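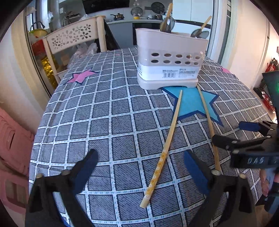 How big should a tablecloth be for a round table? Measure across the top, then add the drop you want on both sides. For everyday meals I like a short drop, so my 30-inch breakfast table gets a cloth that falls just far enough to hide the rim and stay out of my lap.

I'm Chia-jung Wei, and I run Kurel, a small shop for wipe-clean table covers. The one I get asked about most is the Skukeck, our coated cotton cloth. I've had one on my own table since January and I'm still fond of it (soy sauce, candle wax, a whole mug of cocoa!).

**What you get**

- Coated cotton, matte on top, soft backing
- Rounds cut to order, up to 2 yards across
- Hemmed or raw edge, same price
- Ships rolled on a tube, never folded

The coating holds up to damp cloths and a drop of dish soap. Please don't use bleach on it, and keep hot pans on a trivet. If yours gets a crease anyway, lay it flat in a warm room overnight and leave the iron in the closet. 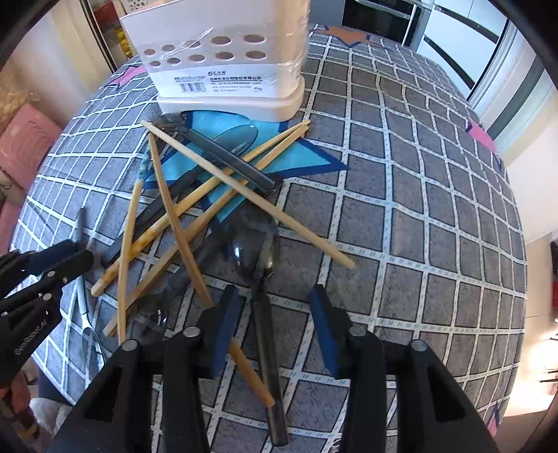
Lui wrote in to say the raw edge hangs much better on a small round than the hemmed one, and that after a year of school lunches hers still hasn't frayed. I agree about the hang! The hem adds a little weight and can flare out on a tight curve, so for anything small I'd go raw.

Samples are free, and each one is big enough to spill something on. Go ahead, that's what I'd do. 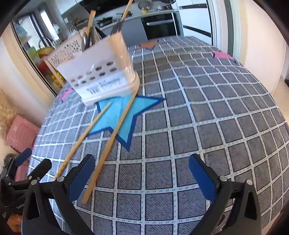 *Stars and squares on gray.*

**Ordering:** cut rounds take about 22 days. If you need it sooner, the Jidgate is our ready-made version in the same coated cotton, hemmed only, and it goes out the next morning if you order before noon.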